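Lilten Tabletop Kitchen Set
Data card, revision 2

Summary

Lilten is a collection of still pictures of small kitchen and craft objects laid out on a black table. It was compiled by Concetta Santoro and Rebecca Sanna for work on object naming, grouping and tidying order. The current release holds 2485 stills from 85 layouts. Each layout has a text record giving the objects present, their colour names and the surface each one rests on.

The earlier Cordale release is superseded. Its colour names were free text and cannot be mapped cleanly to the present list. Projects that still depend on Cordale should stay on the January files and not mix the two.

Contents

layouts/ one text record per layout
stills/ pictures, grouped by layout
names.txt permitted object and colour names
changes.txt differences between revisions

Records are UTF-8 plain text with one object per line. Fields are separated by tabs. Blank fields are allowed for colour but not for object name.

Surfaces and objects

All layouts use the same black tabletop. Fabric walls, also black, keep stray light off the objects and remove most of the background clutter. Objects may rest on the table itself or on a secondary surface, and the record distinguishes the two. An object held above the table is recorded with the surface field set to "none".

Layouts in the board group have a white cutting board in the middle of the table, with the containers and flat pieces behind it. The containers are a translucent pale blue bowl and a pink-rimmed cup, the latter used for utensils. Flat pieces are a copper-coloured square board and a pink rectangular tray. Smaller items are placed on the cutting board — a black marker, a red oval object and a small round white object in the layout below.

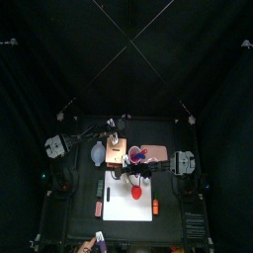

Naming rules

1. Use the plainest name that both annotators accept. Where they could not agree on what an item was, the record gives shape and colour only, hence "red oval" and "white round".

2. Utensils standing in a cup are entered one per line, with the cup as their surface. The type of utensil is left blank unless the working end is visible.

3. "Board" and "tray" are separate names. A tray is any flat piece entered as such in names.txt, whatever its thickness.

4. Colour is the colour as it appears in the still. Copper is kept apart from brown and orange. Pale blue is kept apart from blue, which matters for the bowl.

5. Left and right are given as seen in the still. "Back" means towards the top of the picture.

Annotation

Santoro wrote the first pass and Sanna checked it against the stills without seeing the colour fields. Disagreements were settled by falling back to the more general name. 11 layouts were withdrawn at this stage and are not part of the totals above. Their numbers have not been reused, so gaps in the numbering are expected.

Known problems

Dark items on the black table have weak outlines. Thin ones are best handled by restricting tests to the board group.

The translucent bowl takes on some of the colour behind it. Palumbo, the checking script, flags it as grey in a few layouts; the text record takes precedence.

Object sizes are not recorded. Do not infer them from the cutting board — its dimensions are not supplied.

Access and changes

Files are hosted on the Veltbridge server under the project name. Corrections go to Rebecca Sanna with the layout number and the line concerned. Revision 2 was frozen on 3rd June. Later corrections are listed in changes.txt and will be merged at the next revision.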